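Two white tables pushed together, what do you do about the seam?

wetero_28
Posted 2025-11-02
Got two white tabletops butted up for a sorting bench and the line between them drives me nuts. Every little screw finds it. Caulk? Tape?

nemard
Tape. Clear packing tape, redo it when it gets gross. Mine has been on since September.

du_82
Please don't do tape, it goes yellow at the edges and then you're scraping glue off for an evening. Clamp the two tops from underneath and the gap pretty much closes up.

nemard
Mine isn't yellow, but ok.

nirkholm
I'm with du on this one. I've had a seam running across my white top forever and I just quit caring once it was pulled tight. What bugs me way more is the shine! Any lamp off to one side and you get streaks and gray shadows all over.

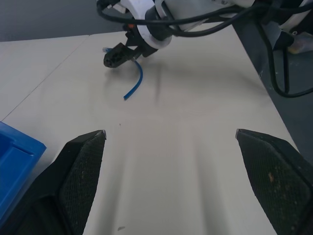 Anyway, my other fix was a blue plastic bin at the edge of the table for short cables and small stuff, so less of it ends up near the line in the first place. Cost me next to nothing.

wetero_28
Bin I can do tonight. Which side do you keep it on?

nirkholm
Left, but I'm right handed so go with whatever's out of your way.

du_82
Still clamp it.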